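# Against the single number for absorption

Product sheets for acoustic materials usually lead with one figure, the noise reduction coefficient. It is the average of absorption measured at four frequencies, rounded to the nearest 0.05. It is easy to compare and easy to write into a specification. I think it should be moved to the back page.

The average covers 250, 500, 1000 and 2000 hertz. Nothing below that counts. A thin felt and a deep mineral wool panel can end up closer together than they deserve, and the difference shows up later as a boomy meeting room that passed on paper.

The Lorkside library annex is the case I know best. The reading room was specified by coefficient alone, and the contractor met the requirement with a thin wall covering over plaster. Speech was clear enough. The air handler, which has a strong tone at 107 hertz, was as loud as before. Petro Shevchuk ran the measurements that July and found almost no change in decay time below 200 hertz. The fix was a set of deep panels in two corners, at a cost the original budget could have covered if anyone had asked for band data.

Mounting is the second problem. A sample laid flat on a hard floor gives a different curve from the same sample hung with an air gap behind it. Test reports state the mounting. Brochures often drop it. Drenell prints the mounting code beside every curve, in small type, and I would like other suppliers to copy them.

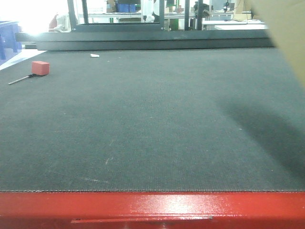 The usual defense is that buyers want a simple number. Some do. But the people who sign off on a school hall can read a chart with six points on it, and the lab has already paid to measure those points. At Gustthorpe we asked bidders for the full table and a statement of the air gap, up to 450 millimeters. All of them had it on hand. The request added one page to the tender.

I would keep the coefficient for corridors and stairwells, where speech and footsteps are most of the problem. For any room over 40 square meters with mechanical ventilation, the specification should name a minimum value at 125 hertz and the mounting it was tested in.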